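Brurkeo Forum > Small Arms and Grippers > Good Practice

Thread: House rules for block pick and place sessions, draft 2, please poke holes

marlowe_bench
Group admin
Posted 2024-06-19

Okay, draft 2 is up! Thanks to everybody who yelled at draft 1 (you know who you are, and most of you were right). The idea is still the same. We have people in three different towns recording teleop sessions with little arms and painted blocks, and we want to be able to swap those recordings without spending a whole evening figuring out what the other person did.

Rules as they stand:

1. Write the task sentence before you start the session and don't edit it afterward. "Pick up the green cube" is a fine task sentence. "Do the green one" is not.

2. Set the speed limit in software before anyone touches the leader arm. Write the number in the session sheet.

3. Stop button within reach of the person driving. Reach means sitting down, hand out, no leaning.

4. Jaws open fully before every approach. No nudging a block into place with a closed gripper.

5. Close square on two opposite faces. Corner grabs get logged as corner grabs.

6. 24 episodes per task sentence, then swap drivers or take a break.

7. Failed episodes stay in, marked F. Do not delete them.

8. Blocks get retired when the paint is too chipped to tell the color.

9. Wrist camera lens gets wiped before each set.

I'm really happy with where this is going. Number 7 especially, I think it's the best thing we've added. Tell me what's missing.

tinhat_pete
Posted in reply

Love it. Rule 3 should be rule 1 though. I know the order isn't supposed to mean anything but people read the top line and skim the rest. I certainly do.

oslo_hinge
Posted in reply

Big yes to 7. I threw out every fumble for my first 300 episodes because I was embarrassed by them, and the policy I trained had no clue what to do when a grasp went a bit sideways. It just kept closing on air. Very funny for a minute and then very sad.

Lech Adamczyk
Posted in reply

I'm going to disagree with 8. "Too chipped to tell the color" is so loose that it does nothing. Either set a real limit or drop it. At Birkthorpe we repaint at the end of every month and it takes one person an afternoon. Everyone's blocks look the same, and you never have the argument.

marlowe_bench
Group admin
Posted in reply

Lech, I hear you, but I don't want fresh paint! New paint is slick and the blocks move differently in the jaws until they've been handled a while. Also, if we only ever show the arm perfect blocks, we get an arm that only likes perfect blocks.

Lech Adamczyk
Posted in reply

Then say that in the rule. "Worn is okay" is a rule. What you wrote is a shrug. And for the slickness, sand them lightly after painting. We use a matte paint and have no trouble with it.

oslo_hinge
Posted in reply

I'm with marlowe on worn blocks but with Lech on the wording. Could it be something like: if two people at the bench disagree about what color it is, it comes out of the set?

marlowe_bench
Group admin
Posted in reply

Ooh. Two people disagree, it's out. I can live with that! Lech?

Lech Adamczyk
Posted in reply

Better. I would still repaint. But better.

quietservo
Posted in reply

Question on 6, where does 24 come from? I've been doing 500 in a weekend for one task and my numbers are fine.

tinhat_pete
Posted in reply

Fine how, though? I looked at my own long sessions and the back half is sloppy. I start cutting the approach short, I come in from the same side every time, and I release too early. You don't notice while you're driving. You notice when you play it back at double speed with a coffee.

marlowe_bench
Group admin
Posted in reply

What Pete said. 24 is also just how many rows fit on one side of the printed session sheet, so when the page is full you get up. It isn't a total! Do as many sheets as you like.

quietservo
Posted in reply

Ha, okay, the sheet thing sells it better than any theory would. I'll try it.

Valentyna Demchenko
Posted in reply

Hi all, I run the after-school bench with the Jasten arms, and we tried draft 1 with a group of 14-year-olds, so I have opinions.

Rule 3 was easy. They loved being in charge of the stop button. We made it a job of its own, one kid drives and one kid stops, and I'd like that written in for any group with beginners.

Rule 5 was the hard one, and I want to stick up for it because I can feel somebody about to call it fussy. Before we had it, they would grab a cube any old way, by the corners, half on, one jaw low. It often lifted anyway, so they saw no problem. Then the place step would go wrong and they'd blame the arm. Once we asked for flat jaw tips on two opposite sides, with the cube centered between them, the whole thing became much easier to talk about. They could look at a wrist camera still and agree on whether it was a good grasp before anyone lifted anything.
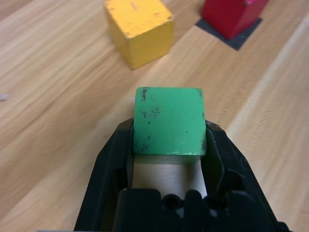 We also ask for clear space around whatever you're picking. If the neighbor block is so close that a finger could brush it on the way down, you move it before the episode starts, never during. Our kids call it the elbow room rule, and I'd be thrilled to see it as number 10. Same goes for the target pad, by the way. It gets put down first and then it stays where it is for the whole sheet.

One more thing, the leader arm should go back to its rest pose between episodes. Ours was left all over the place and the first second of every recording was a lurch.

marlowe_bench
Group admin
Posted in reply

Valentyna this is SO good. Elbow room is going in, under that name. Rest pose too. I might fold the pad part into rule 1, as in write the sentence, set the pad, then start.

Lech Adamczyk
Posted in reply

Agree on rest pose. Not sure about elbow room as a general rule. Clutter is the interesting case. If every block has a moat around it, we will never have data on tight picks.

Valentyna Demchenko
Posted in reply

For beginners I'd keep it firm. For you, Lech, I would allow a cluttered set, as long as the task sentence says so and it goes in its own folder.

Lech Adamczyk
Posted in reply

Own folder is acceptable. I'll write up a tight pick variant and post it in here.

oslo_hinge
Posted in reply

Can we add crumbs? Sweep the table before each set, I mean. I had a bit of grit under one cube and it rocked every time the jaws closed. Took me a whole evening to find it.

tinhat_pete
Posted in reply

Add it to 9. Wipe the lens, sweep the table. One cloth, one brush, done.

quietservo
Posted in reply

Does rule 4 apply to the Ots gripper? Full open on mine is really wide and it bumps things. I've been going to a set opening a bit wider than the block, the same every time, and it works great.

marlowe_bench
Group admin
Posted in reply

Good catch! I wrote 4 with my own gripper in mind. How about "open to the same width before every approach, and write the width on the sheet"? Full open is then just one choice you can make.

quietservo
Posted in reply

Perfect, thank you.

marlowe_bench
Group admin
Posted in reply

Changes going into draft 3: stop button moves to the top, with a separate stopper for beginner groups. Same opening width every time. Two people disagree on color, block is out. Lens and table together. Pad goes down before you start. Rest pose between episodes. Elbow room, with cluttered sets allowed in their own folder. I'll redo the session sheet as well so there's a box for the width.

Lech Adamczyk
Posted in reply

And a box for the date of last repaint.

marlowe_bench
Group admin
Posted in reply

Fine, Lech, you can have your box. Optional!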